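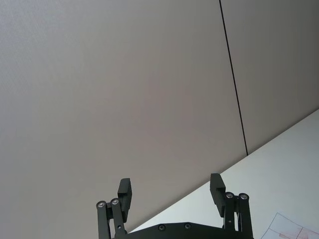
Gray panels, white table.

So my aunt left me her key to the Dodside ferry office, and I figured okay, free key, who says no to that? The trouble was that the ferry office had been gone for 30 years. There's a bakery there now! I went in anyway, bought a roll, and asked the girl at the counter if anything in the building still had an old lock on it.

She pointed at the floor. I swear she didn't even look surprised.

Under the flour bins there was a hatch, and under the hatch there were 4 steps, and then water. Just black, quiet water, with a little rowboat tied up like it had somewhere to be. SKORNELL was painted on the back of it (my aunt's word for a bad mood, which I'd always thought she made up). 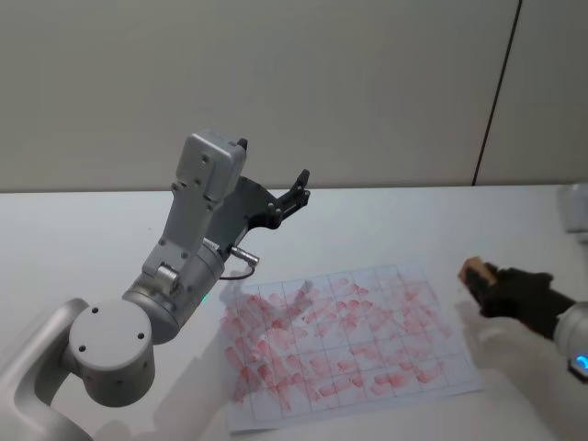

I sat on the bottom step and ate my roll and thought it over. I had rent due in February. I had a cat. I'm not a boat person, I get queasy in the tub.

But the key was getting warm in my pocket, and way off in the dark somebody was ringing a bell, the slow kind, the way she used to ring us in for supper.

"You want another roll for the trip?" the girl called down.

I said yes, please, two, and untied the rope.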